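How to follow your first Tufa Touring Cup weekend at Wernstead

1. Check the session times
The organizers publish the timetable in July. Practice starts early, so look at the gate times too – they are different for each parking area.

2. Choose the ticket
The Wernstead circuit has 2292 seats in the main grandstand. If you prefer to walk, buy the general ticket and go to the Silommont corner, where the cars brake from around 200 km/h.

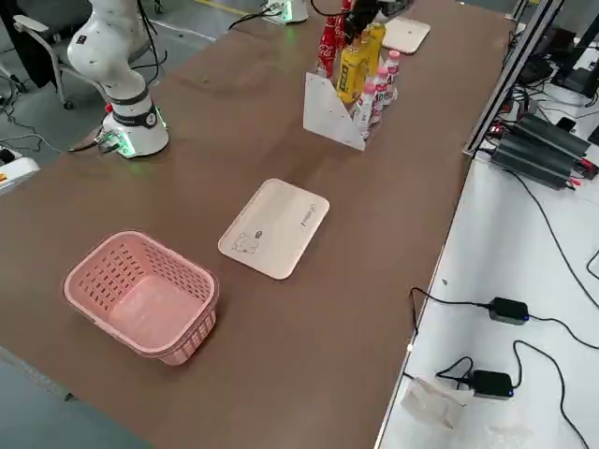 3. Learn the car numbers
Print the entry list at home. Teams with two cars, like Trimine, use the same colors on both, and only the number on the door helps you.

4. Listen to the commentary
Take a small radio with earphones. The loudspeakers are hard to hear when the whole field passes – bring spare batteries also.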